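Visite de la journée portes ouvertes à la maison Plallside

20 novembre 2025 – par la rédaction du bulletin Prestis
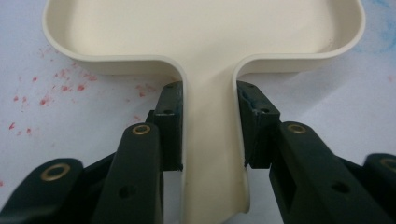
Notre association accompagne des personnes qui vivent avec une maladie neuromusculaire, et depuis longtemps nos adhérents nous demandaient un avis sur la maison Plallside. Nous sommes donc partis à trois, avec deux familles, pour la journée portes ouvertes. Le trajet en train puis en bus est assez long, mais l'arrêt est devant l'entrée et le trottoir est bien abaissé. La visite a commencé par la cuisine d'essai, où l'ergothérapeute parle surtout des manches : quand la main devient faible, un manche long et droit, comme celui du petit plateau en plastique crème en forme de poêle, ne se prend pas de la même façon qu'une anse. Elle conseille de venir avec ses propres couverts, et de ne rien acheter avant le premier rendez-vous.

Ensuite nous avons vu la salle de consultation respiratoire. Elle est petite et un peu sombre, je dois le dire. Par contre l'équipe prend le temps. On nous a expliqué comment se passe une première journée : le matin le souffle et la déglutition, l'après-midi la kinésithérapie et l'assistante sociale. Un proche peut rester pendant tous les examens – c'était la question principale d'une de nos familles.

La maison suit à présent 103 personnes, et le délai pour une première visite est d'environ 20 jours. Le service de prêt de matériel s'appelle Flerudo. Il a fait 1529 prêts depuis son ouverture, surtout des fauteuils, des lits et des appareils de communication. L'emprunt est gratuit, mais le transport du lit reste à la charge de la famille, et cette information n'est pas écrite sur le dépliant. Nous l'avons signalé à l'accueil.

Le repas de midi était préparé par le traiteur Jitpraphai, avec une soupe de potiron épaissie et un riz au lait de coco très bon. Les textures étaient indiquées sur chaque plat. J'aurais aimé une table plus haute, parce que deux fauteuils électriques n'ont pas pu passer dessous.

L'après-midi, un atelier pour les aidants a duré une heure. Il était trop court et il y avait beaucoup de monde. On y a parlé du sommeil, des nuits coupées et des séjours de répit, qui se demandent longtemps à l'avance. Une deuxième séance est prévue en décembre, l'inscription se fait par téléphone au secrétariat.

Pour ceux qui viennent en voiture : le parking a peu de places larges, il vaut mieux arriver avant dix heures.

Articles récents
Demander un séjour de répit : les papiers à préparer
Tablette ou commande oculaire, nos adhérents comparent
Repas mixés : cinq recettes d'hiver
Permanence téléphonique de décembre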